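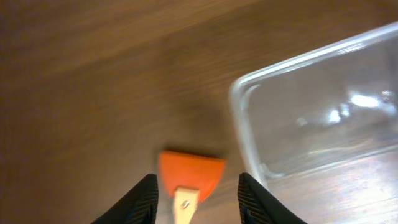 An orange scraper on the wooden table.

2024-06-20
By Dzintra Dzene

Leftover travel money: what to do with it at home

In most homes there is a drawer with foreign coins and some banknotes from old trips. In mine there were three envelopes and one jam jar. When I finally sorted them before our July holiday, I found the equivalent of 573 dollars, mostly in euros and Swiss francs.

Start with sorting by currency, and put each one in its own envelope. Write on the envelope the amount and the date. Do not write the value in dollars, this number will be wrong by next month.

Coins are the difficult part. Most exchange offices do not take them at all, so spend them on the last day of the trip, or give them to a friend who travels there soon. My neighbor Fergus Dow pays part of his hotel bill with coins and the rest by card. The reception has always agreed, but he asks first.

For banknotes, compare the buying rate and the selling rate before you go to the counter. The difference between them is what you really pay, even when the sign says "no commission". On a small sum there can also be a fixed fee. I once changed 40 euros and lost the price of a lunch.

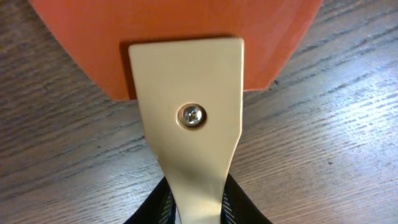 Orange plastic against the wood grain.

Check also if the notes are still valid. Some countries change the design and after a certain time only the central bank accepts the old ones. Look at the website of this bank, not at a forum.

If you travel to the same place every year, it is often simpler to keep the cash. Changing it back and then buying it again costs you two times. I keep about 100 euros for the taxi and the first groceries, and the rest I exchange.

Please do not wait for "the better rate" with such small sums. My cousin has waited since her wedding trip and the envelope is now lost somewhere in the garage.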